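## Soft items with two hand-held grippers - when do you throw out a take?

**Guilan Liao**

Hello everyone! I've been helping write the house rules for our recording bench (we do the Woseo folding tasks, two grippers, one person) and we keep going around in circles over dropped or twisted items. Masks are the worst of the lot. Do you keep a take if the person has to re-grip, or bin it? And does it matter how the mask is held between the two hands?
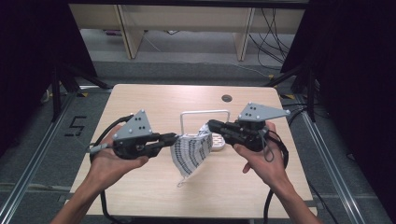 ### Replies

**Archie Gillies**

Oh, I feel for you - we argued over this one for weeks! Where we landed is that a re-grip is fine as long as both jaws stay over the table and the person doesn't touch the item with bare fingers. Out of 2,151 takes we marked 378 as re-grips and kept every one of them, just with a tag, so whoever trains on them later can decide. As for the hold, our sheet says one edge in each gripper and leave the ear loops alone. Do check that your cables have enough slack too, and write the rule down before you start. We changed ours in the middle and had to go back over roughly 100 takes by hand, which I wouldn't wish on a soul.

**Calum Carnegie**

bin them, life's short

**Wahyudi Wattimena**

I'd gently disagree with Calum there. Archie's tag is the way to go, but please add a second one for drops - they aren't the same thing as a re-grip, and we lumped them together on Mowat and were sorry for it come March.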